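Taking a desktop apart on the workbench is easy. Any fool with a screwdriver can manage it, and I have, often. Putting it back so that it starts is where the afternoon goes.

**Lay the case on its side.** Side panel off, board facing up. Working on an upright tower means holding a card with one hand, a torch in your teeth and a grudge.

**Give every part a parking space.** A tray with slots and pockets beats the biscuit-tin lid I used for years. Stand thin cards on edge, leave the drive in its carrier, and put the processor in a pocket of its own where a sleeve won't find it. Gunther Hollmann kept his in a saucer until somebody brought him tea.

**Tray on the left, case on the right.** Swap if you're left-handed. What matters is that you never carry a part over the open board, as dropped things have a gift for finding the socket.

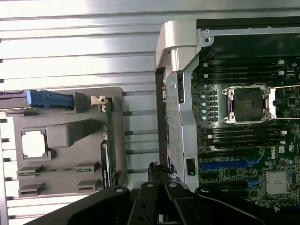
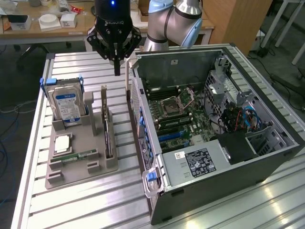
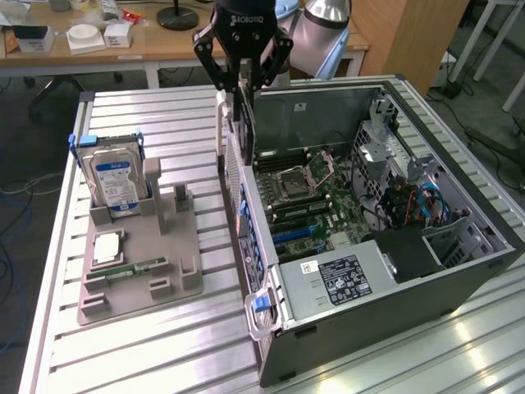

**Leave the empty socket alone.** Don't blow on it, don't dust it, don't test it with a fingertip to see what it feels like. The contacts bend if you so much as form an opinion near them.

**Memory goes in one way round.** Match the notch before you push. If you're leaning your full weight on it, stop and look again.

**Cables last, and tidily.** Maricica Olteanu takes a photo before unplugging anything. I used to laugh at this. I once spent 3 evenings hunting for a fault that was a drive cable lying beside its drive.

**Screws.** Use an egg box, one hollow per job, labelled. You'll still finish with 2 left over. Put them in the jar with the others and try the power button before you refit the side.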